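ロボットの公開日に子どもを連れて行く場合、何時ごろ着くのがいいですか
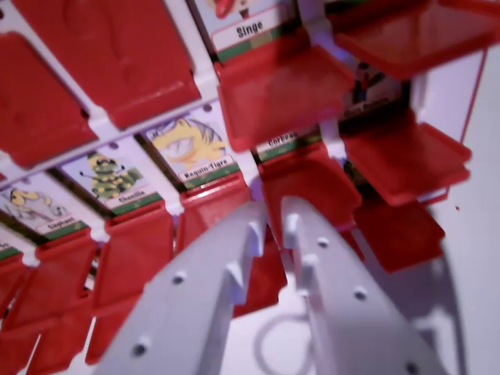 投稿者:Amber Dobson

Harnbergの研究棟で水曜日にある公開日に、8歳の息子と行くつもりです。目当てはボードゲームを使ったロボットアームの実演です。動物の絵のカードが並んでいて、違うものを倒して相手の動物を当てる遊びで、家にも人物版があるので本人がとても楽しみにしています。

知りたいのは次のことです。
・実演は一日中やっているのか、時間が決まっているのか
・カードの名前がフランス語だが、読めなくても楽しめるか
・子どもが自分で操作できる時間はあるか
・ベビーカーで入れるか(下の子が1歳です)

案内のページには開場が午前10時としか書かれていません。電話もしてみましたが、つながりませんでした。去年行った方がいたら教えてください。

投稿者:Dean Sowerby

去年の公開日に行きました。今年も同じやり方なら参考になると思います。

実演は一日中ではありません。1回20分ほどで、午前に2回、午後に3回でした。時刻は入口の横の紙に書いてあり、当日の朝まで出ません。着いたらまずその紙を見てください。整理券は実演ごとに配られ、午前の分は開場してすぐなくなりました。受付の人に聞いたら、その日の来場者は678人だったそうです。部屋は小さいので、全員は入れません。午後の最初の回がいちばん空いていました。昼食で外に出る人が多いからだと思います。

フランス語は問題ありません。絵を見れば何の動物かわかります。写真のものだと Éléphant が象、Chenille が芋虫、Requin-Tigre がイタチザメ、Corbeau がカラス、Singe が猿です。係の人も動物の名前は普通に言い直してくれました。うちの娘は前の晩に五つだけ覚えて行き、それで十分でした。

動きはゆっくりです。指を赤い板のところへ持っていって一枚動かすのに、思ったより時間がかかります。途中で止まって、係の人が位置を直してやり直すこともありました。速い動きを期待していると、小さい子は飽きるかもしれません。私の見た回では、最後の5分が質問の時間でした。

操作については、ゲームの台のほうは見るだけでした。隣の部屋に別の小さいアームがあり、そちらは子どもがレバーで積み木をつかめます。一人3分で、券はいりませんが列ができます。先に並んでおいて、実演の時間になったら抜けるというのは断られました。

ベビーカーは建物には入れますが、実演の部屋には入れません。廊下に置く場所があります。エレベーターは奥の一台だけです。

投稿者:Phyllis Hulme

駐車場は狭いのでバスのほうがいいです。駅前から163番。Greenwoodで降りて歩いて5分くらい。行きはすぐ座れましたが帰りは混みました。

ロボットは見ていません。孫が先に展示のほうで疲れてしまったので。

投稿者:Jade Haworth

Deanさんの回答でほとんど足りていると思いますが、見る場所について書きます。

ゲーム盤は白い枠にカードが何段も差してある形で、倒す板は赤です。斜め後ろからだとカードの絵がほとんど見えません。背の低い子は前の列に座らせてもらえるので、入るときに係の人に言ってください。大人は後ろで立って見ることになります。

それから、午前と午後で担当の人が違い、説明の難しさもかなり違いました。私が入った午前の回は指の形と部品の話が長く、8歳には少し難しいと思います。午後はゲームの進め方が中心だったと友人から聞きました。今年も同じかどうかはわかりません。

水は持って行ったほうがいいです。自動販売機が一階にありましたが、昼前には売り切れでした。

投稿者:Amber Dobson

ありがとうございます。午後の最初の回を目指して、昼前に着くことにします。下の子は抱っこひもにします。バスの番号も助かりました。動物の名前は今夜から息子と覚えます。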